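Notes from the Spare Room: The Box Season

We've reached that part of July when I get the urge to put everything I own into a box. It happens every summer. My sister-in-law plants tomatoes, my neighbor repaints his porch rail, and I walk around the house looking for things that are rattling loose in a drawer and could be in a box with a lid instead. Last issue I promised you I'd finally write about gift boxes and keepsake boxes, and then the whole newsletter got eaten up by the closet rod saga (thank you for all the sympathy, it's holding!), so let's do it now.

First, a confession. I kept every nice box that came into this house for years. Shoe boxes, the box a scarf came in, a box with a ribbon hinge that once had four soaps in it. They lived inside each other on the top shelf of the hall closet, and when I went to wrap something I'd pull the stack down, bring half of it down on my head, and then discover that not one of them fit. Too long, too shallow, or it smelled like soap. I'd end up using a bag.

So in the spring I did a proper clear-out. I took the lot to the table, opened every one, and kept only the ones that passed my little test. Does it stay shut? Does it sit flat? Would I be happy to hand it to a person I like? You would be amazed how many beautiful boxes fail on the first question. The ones that didn't make it went to Bestton, our swap shop behind the library, where they were gone by Saturday lunchtime, so somebody out there now has my soap box and I hope they enjoy the smell more than I did.

My favorite of the survivors is the kind with an attached lid that folds all the way back and lies flat behind it. I can't tell you how much easier this makes packing! A loose lid wanders off. It goes under the tissue paper, or you set your coffee on it. With a flip lid the whole thing opens up like a book and you can see what you're doing, and when you're done you bring it over and that's the end of it. Garside (the paper goods store on the corner, not the tire place) has plain ones for $2 in the smallest size, and they don't put a giant logo on them, bless them.

Now, what goes in. I used to think a box had to be full, and I'd pad things out with so much shredded paper that you needed a search party to find the gift. I've come around to one good thing in a box with a little breathing room. If it's a bright color, even better. Plain tan on the outside and then a big flash of orange or red when you lift the lid, well, that does more than any bow I've ever tied, and my bows are terrible.

A few of you wrote in after the last issue to ask where I do all this, as though I had a craft room. I don't! I use a table that happens to be in the good light, and my whole system is keeping the stuff on it pushed to the back. Lamp in one back corner, flowers in the other, and the middle is for working. If I let the lamp creep forward even a few inches I start putting the tape behind it, and then the scissors, and then the mail arrives and it's all over until the weekend.
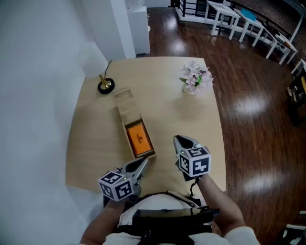

Open box on the table, with the lamp and the flowers keeping to the back.

About the flowers. Pale pink and white is as far as I'll go on a work table, and a small vase only. I had a tall one from Dronetti that I adored, and I knocked it over twice in one week reaching for ribbon, so it lives on the bookcase now and gets admired from a safe distance. Small and heavy is what you want. Same with lamps, really. A good solid round base, and run the cord off the back edge of the table so you don't drag it along with your sleeve.

If you'd like to try the clear-out yourself, give it one evening and don't start with the sentimental ones. I made that mistake. I opened a flat gray box thinking it was empty and it had around 50 postcards in it from my grandmother, and that was my evening gone, sitting on the floor reading about the weather in places she visited in the sixties. (Mostly rain.) They have their own box now, labeled, on a shelf I can reach without the stepladder.

The box swap is on again at Stutach Hall, second room on the left, from ten in the morning. Bring anything clean and sturdy with its lid, flattened if it flattens. No pizza boxes, please, we've had that conversation. There'll be tape and labels on the long table, and I'll be there with my tape measure if you want to check whether your thing will fit in somebody else's box before you haul it home.

Next time: drawer dividers, and the reader letter about the nine potato peelers. Keep the mail coming, and if you know where to get wide cotton ribbon that doesn't fray the minute you look at it, please write to me first!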